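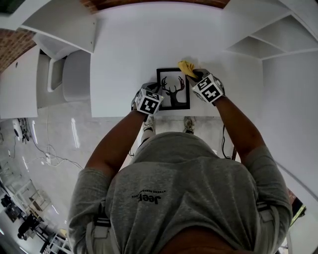

Nidia Puma asked in review whether the two hand trackers could be trusted at all once both hands work close together on the same object. The question shaped this release, and the comparison below was arranged to answer it.

Jivilach Wipe and Hold, data card
Release date: April 16, 2022

Summary
The set compares two controllers, Warum and Arkinis, on household wiping tasks. Each hand carries a white marker cube with black-and-white square patterns, and an overhead camera follows the person from above and behind. The recorded hand paths are replayed on a two-arm test stand fitted with Moussa grippers.

Contents
176 demonstrations, with 800 replays under each controller. Tasks include wiping small framed pictures with a cloth at a desk. Failed replays are kept and labeled.

Labels
Every replay is marked complete, partial or stopped. A replay is stopped when the measured force passes the set limit — the limit is stored in the settings file and was the same for both controllers.

Known limits
Marker tracking is weaker when one cube passes behind an object or the other hand. Gaps of up to 2 frames are filled; longer gaps are left empty and flagged. Cloth shape is not tracked. The first camera calibration, made in November, was replaced and should not be used with these files.

Use
The set is meant for comparing controllers on contact tasks. It is not suited to measuring cleaning quality. Please report the controller version and the gripper settings with any result.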